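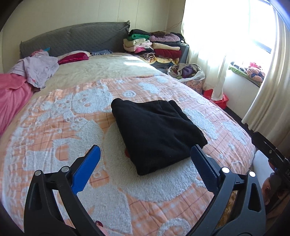

Clothes folding is the practice of bending a garment along one or more lines so that it takes up less space and holds a regular shape. It is usually done after drying and before storage in a drawer, on a shelf or in a suitcase. Folding is one of three common ways of storing clothes at home, the others being hanging and rolling.

Surfaces

Folding needs a flat area larger than the garment when spread out. Tables, ironing boards, countertops and beds are all used. Beds are common in small homes where no table is free, and they allow sorted piles to be set down next to the work. A soft surface gives less support than a hard one. On a mattress covered with a plush or fleece blanket, the cloth sinks slightly, and the pile grips the underside of the garment, which makes it harder to slide a finished bundle without disturbing it. Fleece blankets also shed fibers, and pale fibers show clearly on black clothing. Some people spread a cotton sheet or large towel over the blanket first.

Methods

The flat fold is the most widely used. A shirt is laid face down, the sides and sleeves are brought toward the center, and the lower part is folded up once or twice. The result is a rectangle with the collar or neckline at one end.

The file fold continues from the flat fold. The rectangle is folded again into halves or thirds until it can stand on edge. Garments stored this way are placed in a row, so that each one can be seen when the drawer is open.

The square fold is used for pants, sweatshirts and other heavier items. Legs or sleeves are laid over each other and the garment is folded in both directions. Thick seams, waistbands and hoods tend to collect on one side, and the finished bundle often has one corner higher than the rest.

Rolling may be combined with folding. The garment is folded into a strip and rolled from one end. Hala Bouzid, in the household guide Ostel, treats the folded roll as a separate method and recommends it for knitwear and travel.

Fabric

Woven cotton and linen take a sharp crease and keep it. Jersey, fleece and other knits spring back, and their folded edges are rounded. Slippery fabrics such as satin shift during folding and are often backed with tissue paper. Dark garments show few shadows, so wrinkles and seams may be hard to see in low light.

A bundle that has been moved before it is pressed flat will often loosen at the corners. Smoothing each layer with the palm before the next fold reduces this. The Gumia method, taught in some home economics courses, calls for a pause of 10 seconds with the hand resting on the last fold.

Storage

Folded clothes are stacked or filed. In a tall stack the lower items are compressed and are difficult to remove without upsetting those on top. Heavy sweaters are normally placed at the bottom. Clothes kept folded for a long season may be refolded along different lines to keep a permanent crease from forming.

See also

Ironing
Laundry
Linen closet
Wardrobe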